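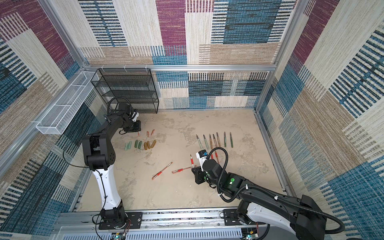

Patchwork fabric in plum, teal, beige and cream.

Forage and Bedding Update for Members

Drundcombe Growers' Cooperative has completed its spring review of stored forage. Members had 3,764 round bales under cover at the start of March, and 3,163 remain available for sale or transfer. Most are second-cut meadow hay from the Policarpio and Jelleck barns, with a smaller quantity of oat straw suitable for bedding.

Orders placed before the first cutting will be filled at last season's price. Buyers taking more than five round bales may request delivery on the cooperative's flatbed trailer, provided there is firm access to the barn or yard. Smaller loads should be collected from Jelleck on weekday mornings. Please bring straps – the loading crew cannot lend them.

Members who are storing their own hay are reminded to check stacks for heating during the first weeks after baling. Bales should be kept off bare soil on pallets or dry stone, with a gap left along the outside walls for air to move. Any bale with visible mold must be set apart and must not be offered for sale through the cooperative.

Forage testing will again be arranged through Zurance. Samples should be drawn with a coring probe from several bales of the same cutting, sealed in a clean plastic bag and labeled with the field name. The probe may be borrowed from the Drundcombe office. To date, 47 members have returned their storage forms. The remaining forms should be sent to Eusebio Quintana, forage coordinator, by 10/05/2020.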